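Hesetti set aside money for one robot arm this year. Priya Obi, who runs purchasing for the company's handling lab, spent most of January explaining why the arm was the easy part.

"The arm has a quote. You can read it, you can argue with it," she said. "What gets you is the list underneath."

Her list ran to 42 lines. It covered the gripper, spare fingers, cables, a table, service hours and a second power supply that Dreten, the integrator, had left out of its first offer. The finger pads came in at $385 a set. Obi had planned for one set and changed that to 5 after talking to the people who would be running the arm every day.

"They go through pads," she said. "I didn't know that. I had them down as a one-time cost."

Two suppliers made it to the final round. Gostater was cheaper up front but charged separately for software updates. Wegener wanted more at signing and included two years of them. Obi put both offers on one sheet, carried the costs out to the third year, and found Wegener ahead by $1,151.

"That's not a lot of money. If the delivery dates had been different I would have gone the other way."

She also moved the training budget out of the equipment line. In past years it had been the first thing cut when a shipment ran over. Now it sits with staff costs, and her finance office has to ask before touching it.

The items for the table cost very little. Obi buys bowls, plates and play food out of petty cash and doesn't track them. 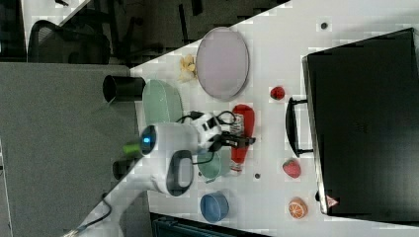

The arm over a table of bowls, fruit and a ketchup bottle at Hesetti.

Asked what she would do differently, Obi said she would get the room measured before asking for quotes. The first table she priced would have blocked a door, and the replacement added two weeks.

A second arm is on the wish list for next year. She has asked Wegener to hold its price until the summer and is waiting for an answer.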